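Henevent adds mesh laundry bags to Tusside repair service

Henevent has extended its Tusside repair service to zippered mesh goods, the company said on 16th September. Laundry bags, packing pouches and mesh storage covers can now be handed in at the Unberg shop for zipper repair or replacement. The service had been limited to jackets and tents from its start in May.

Zippers on mesh fail in a different way from those on heavy cloth. The open weave stretches under load, the stitch line pulls out of true, and the teeth stop meeting. Most repairs consist of resetting the slider or sewing the tape back down along a fresh line. Where teeth are missing, the full zipper is taken out and a new one put in. 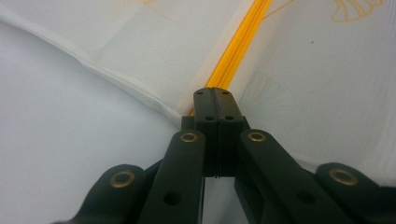

Orange zipper on white mesh fabric.

Replacement zippers are kept in 27 colors and cut to length in the shop. The longest that can be fitted to mesh is 200 centimeters. Holes in the mesh are patched only if they lie at least 2 centimeters from the zipper tape - closer damage means a new panel, which is priced separately.

Henevent says the Unberg shop has handled 4000 repairs to date. Thread and zipper tape are supplied by Hallgrímsson under the existing contract. Items should be washed and fully dried before they are handed in. Bags with elastic or drawstring closures are not accepted.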